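Packing and cable jobs: how much should I vary between recordings?

Help board > Teaching by showing > Recording at home and at work

Posted by Elikem Nutsugah

Hello all, I've been reading this board since October and have finally plucked up the courage to write something, so please bear with me if I ramble.

I'm helping to put together a set of hand recordings for a small learning project we call Nelidura. The idea is that a person wearing the wrist markers and the head camera does an ordinary small job, over and over, and the model learns from the lot. Our present job is a hair dryer, its cable and a black zip bag. The person sorts out the cable, puts the dryer away and does up the bag, and then we get everything out again and have another go. I'm rather fond of it as a job, as a floppy bag and a springy cable never do quite the same thing twice!

We have 45 recordings so far, all done at one counter. My worry is that they're too much alike. The wall behind is the same, the sign beside it is the same, and the bag nearly always starts near the corner. My colleague Selorm thinks we should carry on until we reach 1,027 (a number he got from our plan, which I confess I never questioned) and only then move to another room. I would sooner change things now. I also can't decide whether to keep the recordings where the cable gets into a muddle and the person has to stop and think.

I've put in a couple of stills so you can see what we're working with.

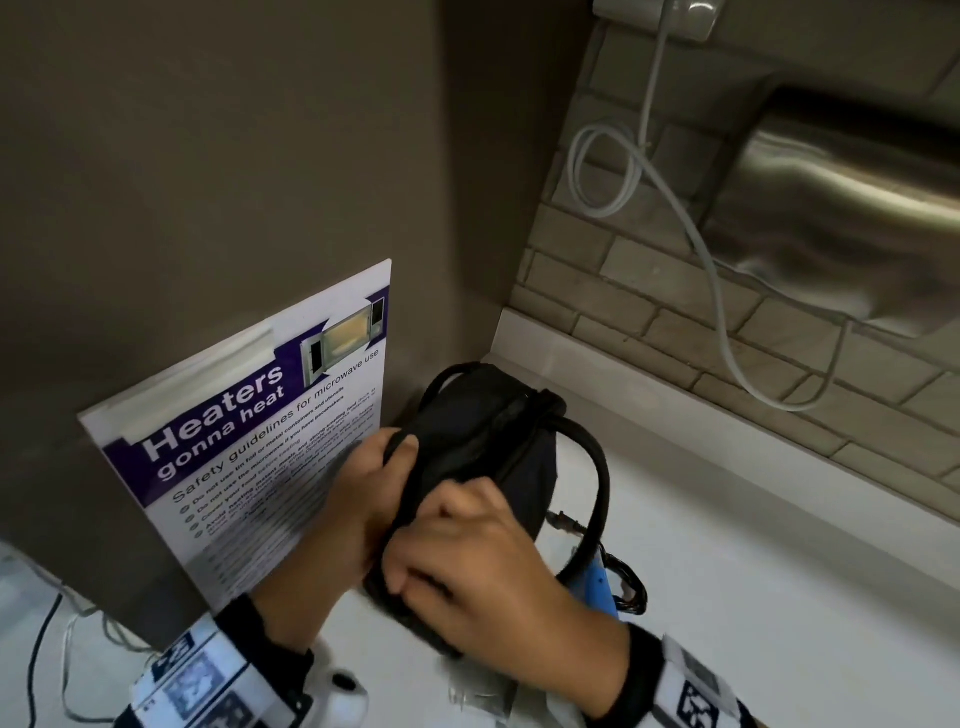
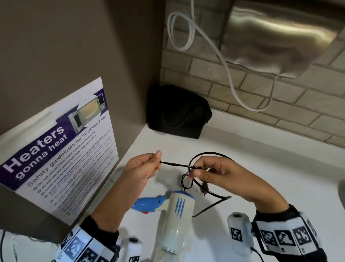

We label each recording with a start, an end and one plain sentence about what was done, such as "gather the dryer cable" or "close the bag". If anyone has been through this with soft things and cables I'd be ever so grateful to hear what you changed first, and whether there was anything you wished you had written down at the time and didn't. We have the counter every evening until 9 or so, and there are 3 of us taking turns with the wrist gear, all right-handed, if that makes any difference.

Thank you for reading all that.

Fatima Oyewole

Hello Elikem, and welcome! What a nice job to have picked. I spent a good part of last winter doing much the same with scarves and phone chargers for a project called Flulska, so I have opinions, and you're welcome to ignore any of them.

I'm with you about moving now. We stayed at one table far too long, and when we tried the model in the kitchen it reached for places where things used to be. What I'd do is keep the counter but change where everything starts. Put the bag at the front, at the left, on its side, open, half open, and let the cable land however it lands when you drop it. Do 12 recordings like that and watch them back before you do any more. Then go and find a second surface of a different colour, because black cable on a white top is about as easy to see as it gets, and you don't want the model to have only ever known that.

Please keep the muddles. Those were the most useful ones we had, as they showed how a person gets out of trouble. The only ones I threw away were those where the markers were hidden by the other arm for a long stretch, so that we couldn't tell where the hand had got to. It's well worth checking for that when the hands come close together over the bag, and turning your forearms a little if you can do it without feeling like a puppet.

As for what I wish I'd written down: who was wearing the gear, and how the things were laid out at the start. I had to go back and watch hours of it to fill that in, with a great deal of tea. And do borrow a left-handed friend for an evening if you can find one.

Živko Berisha

split your labels up. "gather the cable" is really find the end, pull it free, fold it, hold it. we used one long label and regretted it

Kobina Bonsu

I'd agree with most of what Fatima has said, though I'd go a bit more gently on changing everything at once. When we did ours at Jesel we changed the starting places, the room and the bag all in the same week, and when the results got worse we had no idea which of them to blame. One change at a time is slower, I know, and it does try everyone's patience, but you'll be able to read your own results.

On Selorm's big number, I'd put some of the recordings aside now and never train on them. Make sure the ones you set aside come from a room the model hasn't seen, otherwise you'll only be finding out how well it knows that one counter. After that, train on what you have, see how it does, and let that tell you how many more evenings you need.

Do come back and let us know how the zip goes. We never got ours to close a zip properly and I'd dearly love to hear from somebody who has.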